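**Drerau 8 – handicap scoring changes**

Drerau 8 is out for race offices running mixed-fleet events. The finish sheet now accepts up to 300 entries per start, and corrected times are recomputed when a rating is edited. Smaranda Avram tested the build against the Morketitz archive of 3,009 finishes and found 13 mismatches, all from boats with two rating certificates on file.
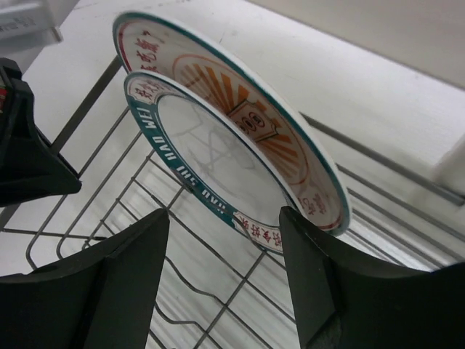 Overlapping results are handled differently in this version. When two boats share a sail number, both records stay open until the scorer picks one. The list shows them the way plates stand in a wire dish rack, one a little behind and above the other – click the rear record to bring it forward. Export to Pearce format is unchanged. Send rating file errors to Eliécer Huaranga.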